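Oststead hall reopens with new floor and cooling after closure

The large hall at the Oststead community building is open again after a closure that began in February, with a sealed concrete floor, repainted walls and air conditioning fitted in the ceiling.

The first sessions took place this week. Bookings for the autumn opened on 2026-08-05, and the building's management says evening slots are filling faster than those in the daytime.

The hall was built as a storage depot and was turned over to community use later, with very little changed inside. Regular users had complained for years about the old floor, which was laid in vinyl sheet over concrete and had lifted along the seams. In wet weather the seams let up moisture, and two of the groups that met there had moved out by the end of last year.

Nassoro Swai, who manages the building, said the vinyl had been patched so often that there was little of the original left near the doors.

"We had a quote for another round of patching and a quote for taking the whole lot up," he said. "The second one was a good deal higher, but we would have been asking for the first one again in eighteen months."

The vinyl and the glue under it were stripped out over several weeks. The concrete was then ground flat, filled where it had cracked, and polished. Work was held up when the contractors, Trovuto, came across an old drainage channel that did not appear on any of the drawings. It was filled and left to cure before the grinding could carry on.

Hard floors do not suit everyone who uses the hall, and the management has bought soft coverings to go over the concrete. Groups can take out large fabric mats for floor work, along with padded panels that stand on edge to close off a side of the matted area. The panels are meant to save parents and teachers from having to block off a space with benches, as they did before.

The mats are not fixed down. Groups lay them at the start of a session and put them away at the end, and fifteen minutes has been added to each booking, free of charge, to allow for it. Shoes must come off before anyone steps on the fabric. Food and hot drinks are to be kept to the entrance lobby.

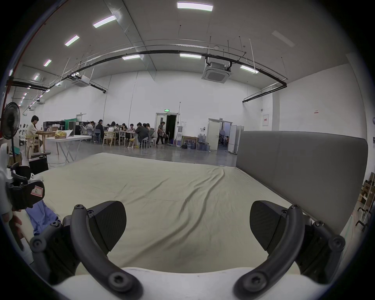
Akinyi Mosoti would have liked something firmer underfoot, saying the fabric tends to ruck up when a class moves across it and has to be pulled straight every so often. She said she was glad to have the panels all the same, and that her group would try taping the edges of the mat if the management allowed it.

Mr Swai said tape could be used as long as it was the low-tack kind sold for sports floors. Ordinary parcel tape and carpet tape are not allowed, as both can mark the sealant. He said he had heard the same point about creasing from other users and was looking at whether a rubber underlay would help. No money has been set aside for one so far.

The cooling has been welcomed more widely. The hall has a high ceiling and used to be heated by wall units that did little in winter and nothing in summer, when the doors were propped open and traffic noise came in from the yard. Air-conditioning cassettes have been mounted at ceiling level. They heat as well as cool, and the wall units have been taken down.

Pipes and cabling for the new system run in the open across the ceiling. An early version of the plan had them hidden above a suspended ceiling, but that was dropped on grounds of cost, and it would also have lowered the room by more than the badminton club was willing to accept.

Josué Magalhães, who runs the club, said the height mattered a great deal to his members.

"If you bring the ceiling down you can't play a proper clear any more, so we were quite firm on that," he said. "I don't mind looking at a few pipes."

Controls for the system are in a locked cabinet beside the office. Groups can ask for the temperature to be changed when they book, or speak to whoever is on duty. Mr Swai said the settings would be kept within a fixed range for the first few months, until the building had seen a full set of electricity bills.

The walls have been painted white throughout. They were previously green up to shoulder height and cream above, a scheme that several people at the public meeting last year said they would be sorry to lose. A strip of the old green has been kept in the corridor leading to the changing rooms.

Lighting has been left largely as it was. Some users have remarked that the overhead lights now show in the polished concrete, and one yoga teacher has asked if part of the hall could be dimmed during her class. The lights are on a single circuit at present and can only be switched on or off together. Splitting them would mean further electrical work, and this has been put on the list for next year.

The building's own survey of users, carried out before the work started, drew 237 replies. The floor came first among the complaints and the temperature second. Storage was third, and on that point there has been less progress. A new cupboard has been built along the back corridor for the mats and panels, but groups that keep their own equipment on site still have to share the old store by the fire exit.

Lilian Mollel, who leads a parent and toddler group, said she had been told in the spring that her boxes would have to go home with her.

"I've now got a shelf and a half, so that's better than it was going to be," she said. "I'd still like a door that locks."

Her group is one of those that moved to the chapel rooms during the closure. It will be back in the hall from September, on its old mornings. The group paid nothing for its weeks at the chapel, she said, and has given the chapel its spare play mats by way of thanks.

Hire charges will go up slightly. The standard hourly rate rises by £4, and the rate for registered charities and children's groups stays where it is until the end of the year. A deposit is now asked for from one-off hirers, to be returned after the floor has been looked over. Scratches from dragged furniture are the main worry, and tables and chairs must be carried or moved on the trolleys.

Chairs already in the building have been fitted with felt feet. People bringing their own furniture for fairs and sales are asked to do the same or to put cardboard down first. The autumn craft fair, which usually fills the hall with stalls, has agreed to send its stallholders a note about this with their pitch numbers.

A local fund put £2,000 towards the mats and panels, and the remainder of the bill for those came out of the building's reserves. The floor and the cooling were paid for separately from a repairs budget that had been building up since the roof was done.

Nyokabi Kinyua, who lives opposite the rear yard, had objected to the outdoor units that serve the cooling system and asked for them to be placed further from her boundary. They were moved to the far side of the bin store before fitting. She said she had not noticed any noise so far, though she intended to wait for a hot week before making up her mind.

Some snagging is still to be done. A section of skirting is missing by the kitchen hatch, and the main doors need to be rehung after the change in floor level left a gap beneath them. A temporary brush strip has been fitted until then. The contractors are due back for a day later this month, and the hall will shut at noon on that date.

The kitchen was not part of the work and has stayed as it was. It can be booked with the hall or on its own.

The hall is open from 9 in the morning until 10 at night. Bookings can be made at the office or by telephone during office hours, and regular groups that held a slot before the closure have until the end of the month to claim it back. After that, unclaimed slots will be offered to those on the waiting list.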